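Ketar Teach Kit – Hand Guiding and Remote Control for Three-Finger Grippers
From Brirgate. Made in our Otdale workshop. 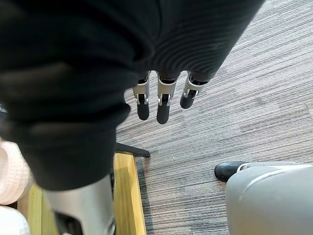
What the kit does

The Ketar Teach Kit lets you show an arm a job in whichever way feels natural to you. You can take hold of the arm and walk it through the motions, or you can stay in your chair and drive it with the remote handle, and you are free to switch between the two partway through a task. Plenty of our customers do exactly that – they bring the arm over by hand, since the big sweeping moves are easy that way, and then pick up the remote for the last little bit where the fingers have to close just so.

Each run you show is saved as a demonstration. You can play it back slowly, trim off the part where you stopped to think (we all do it), and keep the good ones in a folder for that task. The base unit holds 3,000 demonstrations before you need to move any of them to a computer.

Silver brackets, dark fingertips

The three-finger hand has light silver metal brackets in the upper part of each finger and a long, dark rubber pad at the tip. When you are teaching by hand, please hold the arm itself and leave the fingers alone. They are opened and closed from the thumb wheel, and pushing on them will only put a wobble in your recording.

The ribbed cover

We get more letters about the cover than about anything else we sell! It is a dark, soft fabric that drapes over the arm in wide folds, and it is a good deal kinder to your palms than bare metal over a long afternoon. Let it hang a bit loose. If you pull it tight with straps, the wrist will fight you at the end of its turn, and you will feel that in every demonstration you make. Before a session, have a quick look to see that the lower edge hangs clear of the fingertips.

Remote handle

The handle fits either hand and has the thumb wheel on top, a hold button under the first finger, and a speed slider on the side. Start with the slider low. Santeri Aaltonen, who wrote the setup guide, likes to have new people spend their first morning just reaching down toward the floor and coming back up again, over and over, before they try to pick up a single thing. It sounds dull, and I suppose it is, but the recordings that come after lunch are so much smoother.

What comes in the box

Base unit with power cord
Remote handle with thumb wheel
Fabric arm cover, ribbed, dark
Handle cable
Printed setup guide

The arm and the three-finger hand are sold separately. If you already own a Suksawat arm, ask us for the adapter plate when you order and we will put it in the same box.

Price

Ketar Teach Kit, hand guiding and remote: $2,509
Ketar Teach Kit, hand guiding only: $1,765
Spare arm cover: $70

Kits ordered now go out in May. The hand-guiding kit can be upgraded later on – you pay the difference and we send you the handle and cable, with nothing to mail back to us.

Questions about fit

Write to the Brirgate sales desk with the make of your arm and a note on the sort of work you want to teach it. A rough sketch of your work area helps us a great deal, even one on the back of an envelope.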